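Toy and Puzzle Lending: Your Questions

Is it worth paying to borrow second-hand toys?
Depends on your child. Gitau Kirui, who runs the Thursday desk, thinks most families own too much already, and I agree with him. Borrow one box and see if it gets opened twice.

How many items do you have?
The catalogue says 1745. I wouldn't trust it. It was last checked in May and still lists the Loven farm, which went back to its owner.

The Jarnau range says it "builds concentration". Does it?
I've read the leaflet and found no evidence in it. Children like some of the pieces. That's as far as I'd go.

Can we mix pieces from different boxes?
Yes, and most children will whatever we say. Blocks, cups, a scoop and a bit of cord get more use than the boxed games with rules. Please sort them before you return them.

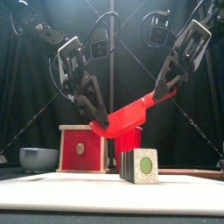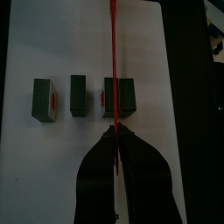 Dark green blocks in a row, two of them showing a red dot on a pale side.

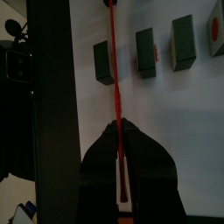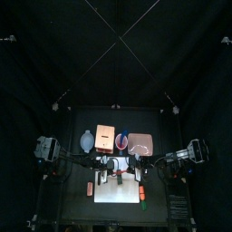 Do the dots have to match?
No. The Tasine booklet has a matching game and a scoring system, and I have yet to meet a child who finished either. Stand them up, knock them down, make a wall.

Are the cords safe for babies?
Keep any cord away from under-threes, whatever age is printed on the packet. We won't lend them to a household with only a baby in it.

What if we lose a block?
Tell us the box number (box 764 has been short for ages). We don't charge for one block. We do charge for a whole set, and "the dog had it" has been tried.

Do you take donations?
Sometimes. Not jigsaws, however complete you swear they are. Rweyemamu sets are welcome if the lid still shuts.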